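Flaven Table Tennis Club: why are we stuck in Division Two?
Speaker notes, P. Radonjić, August 2024 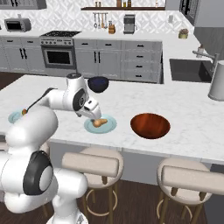
Drumstick-shaped food on a blue plate, kitchen island.

Opening - thanks to Costel Bošković for the invite. Keep it short, people want to eat.

Where we are. 28 league matches last season, won plenty, still third. Third again!! Terley went up ahead of us and they lost to us twice. Pause here.

Problem 1: doubles. Singles fine. In doubles we serve long, get looped, point over. Show of hands, who practices doubles? (expect not many)

Problem 2: away matches. Long drive to Kururska, ten minutes warm-up, first two games gone before we wake up. Leave earlier. Say it twice.

Problem 3: juniors. Around 42 signed up, lovely, but they never see the first team play. Bellini Hall slot clashes with their session. Ask Costel re moving it - he said maybe in July, no answer yet.

Money, quick. $2,984 in the account. New tables or a coach, can't do both. I say coach. Dont get dragged into the tables argument, save for questions.

What I want by the next season:
- fixed doubles pairs, no swapping on the night
- one practice a week is serve and recieve only
- two juniors on the bench for every home match

Story about the 1-9 start at Kururska if time. Skip if running over.

Questions, then sign-up sheet by the door.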